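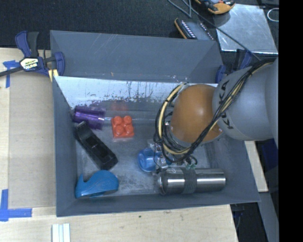 Andri Eder
A few posts about continuity notes, because I was asked after the Wurnmont screening how we kept the coat right. I will try to be short.

Andri Eder
We shot Wurnmont in July with a crew of 36. The story happens in one evening. We filmed it over many nights and not in order, so the same walk to the door was made in two different weeks.

Andri Eder
I was script supervisor for the first time. Before this I was only assistant editor, so I knew very well how it feels when a scarf jumps from one shoulder to the other and you have no other take.

Andri Eder
My first mistake: I took too many photos. At the end I had 2383 on the phone and could not find the one I needed while the actor was standing there and waiting.

Andri Eder
What helped was to take three for each set-up and no more. Full body, hands, and whatever the actor leaves on the table. I put the scene number on a small card and hold it in the corner of the photo.

Andri Eder
Then I write one line by hand. "Coat open, left glove on, cup to mouth after the word Tuesday's letter" was a real line from our scene 12. My director laughed at it, but in the edit it saved us half a day.

Andri Eder
(Sorry, I wrote it badly. The word was only "letter". I was mixing two versions of the script, and this is also a continuity problem.)

Andri Eder
About the action and the words: please note on which word the person sits down. Clothes are easy to see and everybody watches them. Sitting down one word too late is what makes the cut impossible.

Andri Eder
The script had 155 scenes on paper, many of them very small. I made a list in story order and a second list in shooting order, and I carried both. Tanner, our first assistant, wanted only one list. We did not agree until the second week.

Andri Eder
Somebody asks if I used an app. I tried one for two nights. In the rain the screen did not feel my fingers, so I went back to a pencil and a plastic folder.

Andri Eder
Next film is Tementon, a much smaller one, all in one flat. We start to prepare on 29th March. If you have a good way to note the level of drinks in glasses, please write to me, I am still looking for it.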